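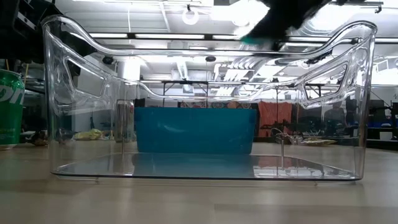 Clear plastic bin with handle openings, on a light wood-grain tabletop.

Progress report: Household grain storage and post-harvest loss, Abera district
Reporting period ending June
Prepared by Adanech Mersha, Filtska

1. Status

Work under the Gekeck grant is on schedule in the upland villages and behind schedule in the lowland villages. The baseline survey is closed. It covers 516 households, all of which store maize or sorghum at home for at least part of the year. Data entry is finished and the cleaned file has been shared with the grants office.

2. Baseline results

Most households keep grain in woven sacks stacked on the floor or on a low platform. A smaller group uses mud-walled granaries, mainly in the uplands. Insect damage was the loss most often reported, followed by mold and rodents. Losses were highest in grain held past the start of the rains. Households that sold early gave school fees and loan payments as the main causes, with fear of spoilage mentioned less often than we assumed in the proposal. We have changed the wording of the training module on sale timing to reflect this.

Moisture readings were taken at the time of the interview. Readings from two enumerators were out of line with the rest and the meters were found to be set for the wrong crop. Those readings have been dropped from the moisture tables. The interview answers from the same visits were kept.

3. Liner distribution

The first order of 2,000 hermetic liners arrived from Jadgate and is held at the Abera store. Distribution has started in the uplands. Each household signs for its liners and receives a printed sheet on drying, filling and tying. Sample liners were pressure tested before release. Several had weak side seams and the affected bale was set aside. Jadgate has agreed to replace it at no cost, but has not given a delivery date.

Lowland distribution is on hold until the access road is repaired. The road office expects to reopen it to light trucks before harvest. If that slips, liners will be moved by pack animal from the Wednesday market, and the transport line will need to be revised.

4. Training

Six field trainers are in post. Sessions cover drying on tarps, the salt-jar test for moisture, and how to check a liner for holes. Attendance was good in the mornings and poor after midday. Afternoon sessions have been discontinued. The drawings on the printed sheet were redone after trainers reported that the tying step was being read in the wrong order.

5. Budget

Spending is below plan, mostly in transport and fuel. Staff costs are as planned. Printing is over its line as a result of the second print run. We request approval to cover the difference from the workshop line, which will not be fully used.

6. Next period

Complete upland distribution.
Receive and test the replacement bale.
Begin monthly grain sampling in the follow-up households.
Submit the revised transport estimate once the road date is confirmed.

Annex A (survey tables) and Annex B (stock ledger) are sent separately.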